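Section 4: Setting Up and Caring for Your Suridska Desk Board

Thank you for getting this far! If you followed Section 3, your board is out of its sleeve, the protective film is off both faces, and you have let it rest flat overnight so that any curl from shipping has relaxed. Now comes the pleasant part, which is putting it where you'll use it.

4.1 Placing the board

1. Clear the tabletop and wipe it with a dry cloth. Crumbs and grit underneath are the usual cause of a board that rocks.

2. Lay the board down with the shiny face up. The 600 mm side goes along the front of the table and the 500 mm side runs toward the wall. If your table is on the small side, you may turn it the other way.

3. Leave a little bare table showing at the back, so you can get your fingertips under the board when you want to lift it.

4. Press gently on each corner in turn. If one of them lifts, slide a felt dot (there are 16 on the sheet in the accessory envelope, which is plenty) under that corner and try again.

Note: A glossy dark surface shows everything, and we'd be fibbing if we told you otherwise. Specks and smudges stand out most under a ceiling light, and you may find it kinder on the eyes to move your chair a little to one side of the glare.

4.2 Everyday drinks

An insulated mug, such as the Flandis we sell alongside the board, can stand directly on the surface. For thin china or a glass that sweats, please use a coaster.

1. Set the mug down flat, well in from the edge, and turn the handle toward the hand you drink with.

2. Lift it when you want to move it. Pushing a mug along with a bit of grit under it will leave a hairline, and hairlines don't polish out.

3. Keep something soft within reach for drips. Our colleague Oranuch Jitpraphai, who has had a board on her own desk since January, swears by a twist of tissue or cotton, and half of our office has now copied her.

Caution: Never put a pan, a kettle or anything straight from the stove on the board. The finish will cloud, and the warranty doesn't cover heat marks.

A green mug and a small white roll on the board:
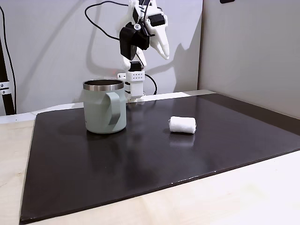
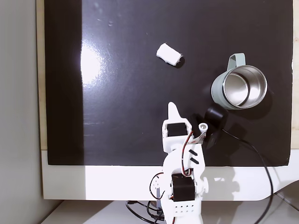
4.3 Wiping down

1. Take everything off the board, including whatever you've been using to catch drips. Used tissue sheds little fibers, so it's best thrown away at this point.

2. Blow or brush away loose dust before you touch the surface with a cloth.

3. Wipe in long, straight strokes with a soft cloth, barely damp. A drop of ordinary dish soap is fine for sticky rings. Rinse the cloth and go over the board once more.

4. Dry it right away with a second cloth, or you'll be left with streaks and will have to start over (we've all done it).

Caution: Please don't use scouring powder, the rough side of a sponge, or glass cleaner containing ammonia.

If a mark won't budge after two tries, leave it be and write to us before reaching for anything stronger. Replacement boards are listed in the parts table under number 198, and felt dots can be ordered on their own.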